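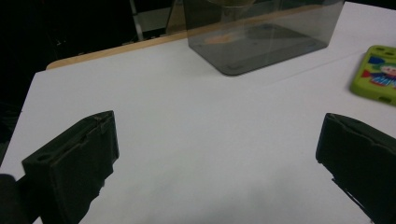 手机壳与亚克力收纳盒常见疑问
Culent 桌面杂物栏目 · 五月更新

Culent 栏目收到的来信里,一大半是在问手机壳和装手机壳的盒子。问的人多半已经看过商品页,看完更糊涂。本页把问得最多的归在一起,由 Maximiliano Ibarra 整理回答。我们不卖壳,也不卖盒子,对"医用级""纳米级""永不发黄"这类词没有好感,读的时候请有个准备。

一、买之前

商品页上写"液态硅胶",和普通硅胶壳到底差在哪?

液态硅胶是一种原料形态和成型方式,成品当然是固体。真正的液态硅胶壳摸起来比较细,边缘收口也可以做得干净一些。问题在于这四个字现在什么壳都敢写,包括一些明显是 TPU 外面喷了一层手感漆的。手感漆刚到手时很讨人喜欢,用几个月以后,四个角先发亮,再往后会一块一块地露底。卖家如果连材质栏都只写"亲肤材质",我会默认它是最便宜的那一种。

怎么在家分辨是硅胶还是 TPU?

别用火烧,网上那些烧壳的视频看看就行,味道难闻,而且普通人也看不出火焰和灰烬有什么讲究。可以试试这样:把壳的一条长边轻轻往外掰,硅胶的软而韧,松手回弹时有点"肉";TPU 的更脆生一点,弯到某个角度会顶手。另外,纯硅胶壳很容易沾灰,黑裤兜里放一上午拿出来就是一层毛。如果卖家说他的硅胶壳"完全不沾灰",那要么表面有涂层,要么这句话没人验证过。

"军工级防摔"可信吗?

我不知道他们说的是哪支军队。页面上常见的写法是一个标准编号加一张盾牌图,至于由谁测、测了几只、摔在什么地面上、摔完里面的手机怎么样,一概没有。想看防摔,先看两件事:屏幕朝下平放时,壳的前沿有没有高出屏幕;镜头朝下平放时,镜头周围那一圈有没有高出玻璃。这两处都做到了,日常从桌上滑下去那种高度,普通软壳也能挡掉不少。两处都没做到的,贴多少面盾牌也没用。

镜头那一块,是全部镂空好,还是每个镜头单独开孔好?

各有各的麻烦。整块镂空的壳对模具要求低,型号略有偏差也能凑合,但镜头模组的边框就露在外面。单独开孔的壳把孔与孔之间也包住了,看上去完整,对位却必须准。差一点点,闪光灯的光就可能打在孔壁上,夜里拍出来一角发白。装上以后关灯拍一张白墙,开闪光灯,看四角亮度是不是一致,比看任何评价都快。

壳上的小孔都是干什么的,可以堵住吗?

镜头旁边那种特别小的孔通常留给麦克风,稍大一点的给闪光灯。请别堵。有读者嫌进灰,用透明胶把小孔封了,然后写信来问为什么录像声音发闷。

型号只差一个后缀,能不能混用?

卖家常说"通用"。我的建议是当他没说。外形尺寸也许一样,镜头排列却可能不同,两个镜头是竖着排还是斜着排,开孔完全是两回事。下单前把自己手机翻过来,和商品图逐个孔对一遍。商品图如果只有正面效果图,找卖家要一张空壳背面的照片,要不到就换一家。

二、关于图案

卡通图案的硅胶壳,图案会掉吗?

会,只是早晚。硅胶表面能低,油墨本来就不爱附着,能附住多久看油墨和前处理,这些在商品页上看不到。卖家写的"永不掉色"没有任何期限和条件可查,所以我当它是形容词。

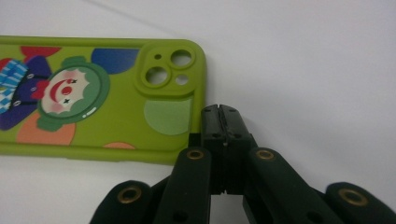
青柠绿底色的小丑图案硅胶壳,背面。

像这种大面积彩色图案,最先磨损的通常是哪里?

先看手指落在哪儿。竖着握手机时,食指和中指经常顶在背面偏上的位置,那里的图案比中间受的罪多。其次是镜头框下沿,从口袋里掏出来时总会蹭到。图案中央反而保存得久。小丑这类题材有个好处,脸靠近中间,红鼻子和红嘴巴是整张图的重点,边上领圈磨淡一点也还看得过去。要是图案的重点恰好印在角上,那就要有心理准备了。

浅色的脸、腮红这类颜色会不会变脏?

会比深色显脏得早。米白和浅粉最容易吃进牛仔裤的蓝色,荧光一点的绿色底也不见得好到哪里去,只是人们盯着脸看,先发现的是脸。新的深色牛仔裤没洗过几次之前,别和浅色硅胶壳塞在一个口袋里。至于"自洁涂层",我问过三家卖家它靠什么自洁,一家回了个笑脸,另外两家没有回。

图案是横着的还是竖着的,商品图看不出来怎么办?

看图案和镜头框的相对位置。把镜头框当作"上",头朝哪边一目了然。有人收到货才发现人物是侧躺的,跑来问算不算印错。先把壳竖过来再看一次,很多时候只是壳被横着放而已。竖过来还是歪的,那可以去退。

定制图案值得吗?

看你对颜色有多较真。屏幕上的颜色和印在绿色硅胶上的颜色很难一样,底色会往上透,除非先铺一层白墨,而白墨铺厚了又容易裂。有一位读者在 Insaurralde 定制了一只,要求把紫色印得"和屏幕上一模一样",收到后觉得偏灰,对方说是屏幕的问题,他说是油墨的问题。我看了双方的来信,认为两边都有道理,也都没有在下单前要一张实物打样。要打样,这是我唯一能给的建议。

侧着摸图案,能感觉到一层凸起,是不是质量差?

不一定。油墨有厚度,摸得到很正常。要留意的是凸起的边缘有没有翘,用指腹(别用指甲)顺着边缘推一下,如果发涩或者起皮,趁还能退赶紧退。

三、清洗与发黄

硅胶壳怎么洗?

温水加一点洗洁精,用手搓,冲干净,晾着。我知道这个答案很没意思,专用清洁剂的文案要有意思得多。有图案的一面别用牙刷,更别用魔术擦,魔术擦本质上是很细的研磨材料,擦脏东西的同时也在擦图案。

酒精可以用吗?

素色硅胶偶尔用一次问题不大,印了图案的不要用。有些油墨遇到酒精会糊,有些不会,而你在擦之前无从知道手上这只是哪一种。真想试,在图案最边角的地方用棉签点一下,等干了再看。

Stuleck 那种"十秒还原"的清洁凝胶有用吗?

我手里没有能说服自己的证据。来信里有人说好,有人说洗完和洗洁精一个样。说好的人里面,有几位附了前后对比图,可惜前一张在黄灯下拍,后一张在窗边拍。光线变了,什么壳都能还原。要比较,就洗左半边,留右半边,同一盏灯下拍一张。目前还没有人寄来过这样的照片,欢迎寄。

发黄能救回来吗?

看是哪种黄。手汗和灰堆出来的黄,洗得掉一部分。材料本身老化的黄洗不掉,透明 TPU 壳大多是这种。网上流传的双氧水加暴晒,有人做完确实浅了一点,壳也跟着变硬变脆。一只旧壳折腾到这个地步,我觉得可以放过它了。彩色硅胶底色深,黄了也不那么显眼,但不等于它没有老化。

洗完可以用吹风机吗?

冷风随便吹。热风我不推荐,壳倒未必怕,油墨我就不敢替它担保了。装回手机之前,检查一下镜头框内侧和小孔里有没有积水,那里最容易忘。

四、亚克力收纳盒

烟灰色半透明的亚克力盒,比透明的好在哪里?

划痕和灰尘没那么扎眼,里面东西乱一点,远看也还过得去。功能上没有别的区别。有商品页说烟灰色"有效阻隔紫外线,保护藏品",这句话要看具体板材,光凭颜色深推不出来。太阳镜也是同一个道理,颜色深不代表挡紫外线。

亚克力和 PS 怎么分?商品页都叫亚克力。

PS 便宜,脆,敲起来声音偏尖。亚克力敲起来闷一些。坦白讲,隔着屏幕没法敲,所以看价格和材质栏:材质栏写 PMMA 的是亚克力;写"亚克力质感""仿亚克力"的,心里有数就好;什么都没写的,按 PS 的价钱去衡量它。PS 也能用,只是没必要付亚克力的钱。

圆角的盒子和直角的盒子选哪个?

圆角好擦,抹布一带就过去,直角的缝里会攒灰。代价是圆角吃掉一点空间,放平直的东西会剩一小块填不上。放手机壳的话影响很小,壳自己也是圆角。

Stitau 的盒子标"可收纳 2 层共若干手机壳",实际能放多少?

商品页的数字通常是把壳一片扣一片叠起来算的。这么叠确实省地方,可是镜头框凸起的壳叠不平,第三只开始就往一边歪,而且硅胶贴着硅胶,印着图案的那面会被另一只的边框压出印子。想让图案活得久一点,就竖着插,每只之间留条缝。这样一来能放的数量少很多,请按少的那个数去买盒子。

盒子会把壳闷坏吗?

密闭的盒子里放没晾干的壳,会有味道。晾干了放就没事。至于"亚克力与硅胶会发生反应"的说法,我找不到像样的来源,倒是 TPU 和某些增塑剂多的软塑料长期紧贴可能会粘。担心的话,盒底垫张白纸,便宜,也方便隔段时间换掉。

盒子表面的划痕能抛掉吗?

很浅的可以用塑料抛光膏慢慢来,深的不行。牙膏这个偏方时灵时不灵,牙膏里的磨料粗细各家不同,抛完多一片雾的也不少。平时用湿的超细纤维布,先冲掉灰再擦,划痕会少得多。纸巾干擦是最常见的划痕来源。

五、桌面上的摆放

白色桌面放彩色硅胶壳,会染色吗?

正常的硅胶壳不太会把桌面染上颜色。倒过来更常见:桌面上的墨水、咖啡印跑到壳上。如果壳放了一夜,桌上真留下了一块有颜色的印子,那要怀疑的是这只壳的颜料,我会停用它。

壳在桌上留下一块油印,擦了又来,怎么回事?

有些硅胶制品会慢慢析出一点硅油,新的尤其明显。用洗洁精水洗两遍壳,再擦桌子,多数会好转。一直不停地出油,说明硫化得不好,可以去找卖家了。卖家大概会告诉你"这是滋养成分"。手机壳不需要滋养。

白桌面要不要铺一层东西?

怕印子就铺,纸和薄垫都行。纸便宜,脏了就换,缺点是容易起折痕,折痕处积灰。透明软垫刚铺上好看,时间长了会和桌面之间闷出气泡和水印,商品页写的"无痕贴合"请打个对折来听。

拍二手出售照片,用白底好不好?

颜色比较准,买家也看得清孔位。注意空壳放在白底上,镜头孔里透出来的就是白色,有买家会误以为孔被堵住了或者贴了膜。在描述里写一句"空壳,孔位通透",能省掉不少来回。图案有磨损的地方单独拍,别指望别人看不见。

六、价格和售后

159 和几十块的硅胶壳,差价花在哪?

一部分在模具精度和材料,一部分在图案授权,剩下的在包装盒和推广。比例各家不同,外人算不出来,卖家也不会说。我见过贵的对位不准,也见过便宜的用得很好。如果你买的是图案,那就为图案付钱,没什么不对,只是别以为同时买到了更好的防护。

"已售 783 件,零差评",能说明什么?

说明页面上这么写。看评价时跳过刚收货就写的,直接找追评,尤其是带照片的。壳类商品的毛病几乎都在用过一段时间之后才出来,收货当天的好评说的是快递和包装。

耐磨测试写"经过 500 次摩擦",算多吗?

要看拿什么磨、压多重。用棉布轻轻带过去和用粗帆布压着磨,是两种东西。从口袋里掏手机,一天下来的次数自己估一估,就知道这个数字撑不了多少日子。没有写测试条件的次数,我一律不放进比较里。

图案掉了能退吗?

多数店把它归为"正常使用损耗"。收到当天先拍清楚四角、镜头框和图案边缘,留着聊天记录里关于"不掉色"的原话。很快就起皮的,拿着这些去谈,比单说"质量太差"管用。用了大半年才来问的,我这边爱莫能助。

哪些问题本页不回答?

哪只壳最好看、哪种颜色旺运势、小丑图案吓不吓人。最后一个问题收到过好几次,我家里意见也不统一。

来信请写明手机型号、壳的材质栏原文,以及照片是在什么灯下拍的。只写"求推荐"的来信不会回复。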